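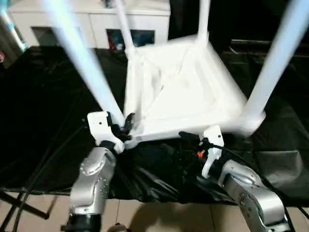
# Stacking vs. flipping white plastic chairs for storage

**patiomoth** wrote:

OK so I have become way too into plastic chairs this summer and I need people to talk to about it. Our block does a big outdoor supper every July and I ended up with the chairs. All of them. They're the plain white molded kind, straight legs, square seat, and they live in my garage the other eleven months.

Before I put them away I flipped every single one over and cleaned the underside, and wow. I had never looked under there! There's a whole grid of ribs holding the seat up, and that's where all the dirt lives. Spider stuff, dried leaves, and some kind of gray paste that I've decided not to think about.

Two questions:

1. What do you scrub the ribs with? A sponge just skates over the top of them.
2. Do you store yours stacked right side up, or upside down on a table with the legs in the air? My garage has a long folding table doing nothing and I'm tempted.

---

**Grommet_285** wrote:

Old toothbrush for the corners, dish brush for everything else. Warm water, squirt of dish soap, a spoonful of baking soda if they're really yellow. Let the soapy water sit in the ribs while the chair is upside down. It makes its own little bathtub under there, give it ten minutes and most of it lifts off.

Stack them right side up. Legs in the air is asking to get poked in the eye every time you go out for the snow shovel.

---

**lemonshelf** wrote:

Fellow chair person!! I love this thread already.

Toothbrush is good, but try a bottle brush, the kind for narrow water bottles. It bends around the ribs and you can really get into where the leg joins the seat. I got a two pack of Skindden ones at the hardware store and one has been promoted to full time chair duty.

I'm going to disagree with Grommet on storage though. Mine stack fine, but after a winter in a tall stack the bottom ones come out scuffed on the seat from the chair above. Upside down on a table, nothing rubs on anything. I put an old sheet down first so the seats don't pick up grit.

---

**Grommet_285** wrote:

> Upside down on a table, nothing rubs on anything

Sure, if you have six chairs. Patiomoth has a block party's worth. You'd need a table the length of the driveway.

Scuffs are easy, put a dish towel between every couple of chairs.

---

**patiomoth** wrote:

I have 19! So Grommet has a point. But the table could take a few of them, and I do have some that are nicer than the rest.

Soaking the ribs worked like a dream by the way. Did four of them before dinner and they look brand new from below, which no guest will ever see, and I don't care, I'm thrilled.

---

**hal_on_the_porch** wrote:

Something to check while you have them flipped: look where each leg meets the corner of the seat. That's where these crack. Run your thumbnail around the joint, and if it catches on a line, pull on the leg gently and see whether the line opens up. If it does, that chair is done. Doesn't matter how good the seat looks.

I lost one out from under a guest a few years back. It was a Warnham, one of a set of eight, and it had been out in full sun every day since I got it. He was fine. The potato salad was a total loss.

---

**lemonshelf** wrote:

Oh this is such a good tip. I only ever check the feet.

Can you fix a cracked corner? I've got one with a short line on a back leg and I'm weirdly attached to it.

---

**hal_on_the_porch** wrote:

For sitting, no. People will tell you about epoxy and plastic welding and I've tried both. Glue hardly grabs that kind of plastic. Mine held a flowerpot for two summers and that's the job I'd give yours.

---

**tinroof_jo** wrote:

I'd push back a little on that. My brother-in-law plastic welds kayaks and he did a chair leg for me with a proper rod of matching plastic. I've sat in it for three years. It isn't pretty but it's solid. The trouble is most people go at it with a soldering iron and a piece of milk jug.

Agree on epoxy, total waste of an afternoon.

---

**hal_on_the_porch** wrote:

Somebody who does kayaks, fair enough, I'd trust that. I was the milk jug guy.

---

**tinroof_jo** wrote:

Ha! We've all been the milk jug guy.

On the flipping itself, since you've got a pile to get through: pick the chair up by the edge of the seat, one hand on each side, and roll it over. I used to grab a leg and swing it, and I dinged the garage door frame, a lamp, and one time my own shin. Holding the seat edge you always know where the legs are. Put it down on a table and you save your back too. I did 90 of them for a church picnic once, bending down to the grass for each one, and I felt it for a week.

---

**patiomoth** wrote:

90!!! You're my hero.

Update: did the rest at the table with a tarp over it and it's so much better. Also did Hal's thumbnail test. 2 of them caught. One opened right up when I pulled, so that's out. The other is more of a scratch I think? It doesn't move at all.

---

**hal_on_the_porch** wrote:

Mark it with a bit of tape underneath and look again in the spring. If it's grown, you'll know.

---

**quietcasserole** wrote:

Nobody has brought up drying! Please don't stack them wet. Upside down is great for washing, but the water stays in between the ribs, so tip each one on its side for a while or stand it up and give it a good shake. I stacked a set damp one fall and in the spring there were black specks all over the undersides. It came off with vinegar and a lot of muttering.

Also the feet. If the legs are hollow at the bottom they can hold water too. I lost a whole afternoon to mystery puddles before I figured out where they were coming from.

---

**Grommet_285** wrote:

Good catch on the drying. I do mine in the driveway on a sunny morning and they're ready by lunch.

Still team stack.

---

**lemonshelf** wrote:

Still team table!

Patiomoth, are you going to do anything to the tops? I tried the Totari outdoor plastic polish on my two oldest and they went from chalky to almost shiny. Little bit slippery for the first day, so buff it well. My dog slid right off one.

---

**quietcasserole** wrote:

Polish on a seat makes me nervous for exactly that reason, especially with older folks coming over. I'd keep it to the backs and the arms if they have them.

---

**patiomoth** wrote:

No arms on mine. I might try it on just the one I keep by the hose, where I'm the only one who sits.

So here's where I've landed. Stack of 12 against the wall with dish towels in between (Grommet), best six upside down on the table on an old sheet (lemonshelf), and the bad one is going out by the tomatoes with a pot on it. The maybe chair has blue painter's tape under the seat and is on top of the stack so I don't lose track of it.

Now I'm eyeing the folding table. The underside of that thing is a horror. Has anyone ever gotten old chewing gum off of pressed board?

---

**tinroof_jo** wrote:

Ice cube in a sandwich bag, hold it on there till the gum goes hard, then a putty knife. Go slow or you'll take the board with it.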